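Ovholm, cahier d'atelier

Entrée 1. Le local

Le local se trouve au fond de la cour, derrière l'ancienne imprimerie. Ovholm en est le nom sur le bail, personne ne sait plus pourquoi. J'y dispose d'une table, d'une étagère et d'un droit d'usage de la prise triphasée après 18 h. Le chauffage est en panne depuis janvier. Le propriétaire a promis un devis.

J'ai repris la construction là où mon père l'avait laissée. Il l'appelait Trimelus. Le nom figure sur le premier de ses classeurs, au feutre, souligné deux fois. À l'intérieur : des schémas de câblage, des factures de connecteurs, une liste de couples de serrage et aucune phrase complète. Il n'écrivait pas de phrases. Il notait des valeurs.

Entrée 2. Les classeurs

Il y a 49 feuillets. Le feuillet 30 manque. Le 29 traite de l'alimentation des poignets, le 31 de l'étalonnage des doigts. Entre les deux il devait y avoir la procédure de mise sous tension, que j'ai reconstituée à partir du calibre des fusibles et de la section des fils. La première tentative a fait sauter le disjoncteur. La deuxième aussi. À la troisième, les deux bras ont pris leur position de repos et y sont restés.

Je n'ai rien noté d'autre ce soir-là. J'ai coupé l'alimentation, éteint la lumière, puis rallumé pour vérifier que j'avais bien coupé l'alimentation.

Entrée 3. Le logiciel

La commande s'appelle Skeltine. C'est un programme court, mal commenté, écrit pour une seule machine. Les variables portent des noms de rivières. J'ai mis deux semaines à comprendre que « Eshun », appelé à chaque cycle, ne désignait pas une rivière mais une temporisation : 300 millisecondes d'arrêt avant toute fermeture des doigts. La fonction n'a aucune utilité mécanique. Les moteurs n'en ont pas besoin, les capteurs non plus. Je l'ai supprimée, le cycle a gagné en vitesse et la machine a continué de fonctionner.

Je l'ai remise le lendemain. Mon père marquait le même arrêt avant de prendre un outil sur l'établi.

Entrée 4. Le choix de la tâche

Il fallait un essai qui ne coûte rien. Les pièces rigides sont trop faciles : elles ne changent pas de forme quand on les touche. Le câble souple est un mauvais objet pour une pince. Il glisse, se déroule, entraîne son voisin. J'en avais hérité une quantité déraisonnable, tous noirs, tous gardés au cas où.

Le protocole tient en quatre lignes. Deux boîtes en carton, ouvertes, sur le tapis vert. Les câbles dans celle de droite. Un câble à transférer dans celle de gauche. Arrêt manuel si une boîte se déplace.

Le tapis vert est le sien. Il porte une tache que je n'ai pas réussi à enlever. Je l'ai fixé avec des pinces de bureau sur le bord droit, faute de mieux, et j'ai laissé le repère jaune à sa place. Le feuillet 31 s'y réfère.

Entrée 5. Essais du 10 septembre

Premier passage : la pince se ferme trop haut, dans le vide. Correction de la hauteur d'approche. Deuxième passage : prise correcte, mais trois câbles viennent ensemble et la boîte se soulève. Arrêt manuel. Troisième passage : un câble tombe hors du tapis et finit sous l'étagère. Je l'y ai laissé jusqu'au soir.

J'ai ensuite réduit la force de serrage et allongé la phase de levée. La main gauche n'intervient pas dans ce programme. Elle attend, doigts levés. J'aurais pu la débrancher. Le feuillet 12 indique, sans explication : « toujours les deux ». 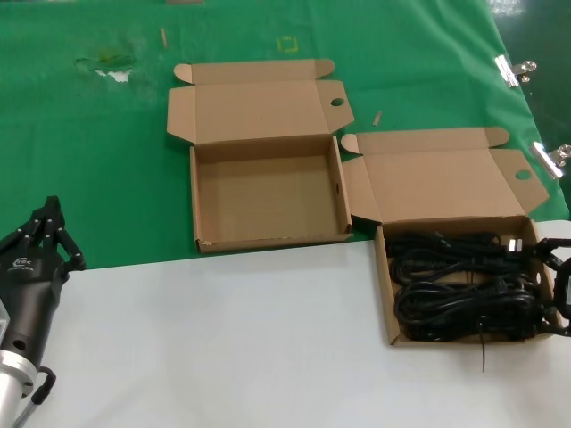
Les deux boîtes, la pince au travail à droite, la main gauche en attente.
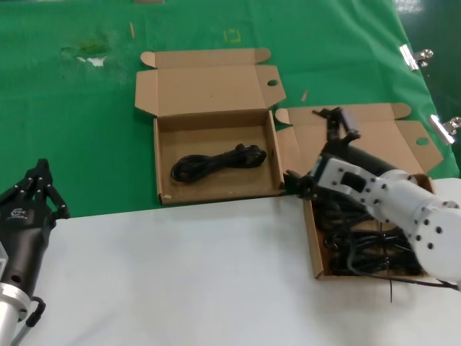

Entrée 6. Après

Vers 22 h, j'ai arrêté le programme et repris les réglages à la main pour les reporter au propre. Hauteur d'approche, force, durée de levée, temporisation. Quatre valeurs, une par ligne. J'ai cherché une feuille du même format que les autres. Il en restait une dans la pochette du dernier classeur, déjà perforée, vierge, avec un numéro en haut à droite, de son écriture.

C'était le 30.

Je suis resté un moment devant. Il n'avait pas perdu la procédure, il ne l'avait pas écrite. Peut-être la connaissait-il par cœur et remettait-il la chose à plus tard. Peut-être la mise sous tension ne marchait-elle pas non plus chez lui – les fusibles de rechange, dans le tiroir, étaient nombreux.

J'ai recopié les quatre valeurs, puis la séquence de démarrage, dans l'ordre. Pas de phrases. J'ai rangé le feuillet entre le 29 et le 31, puis j'ai récupéré le câble sous l'étagère et je l'ai remis avec les autres.

Le prochain essai portera sur les deux mains.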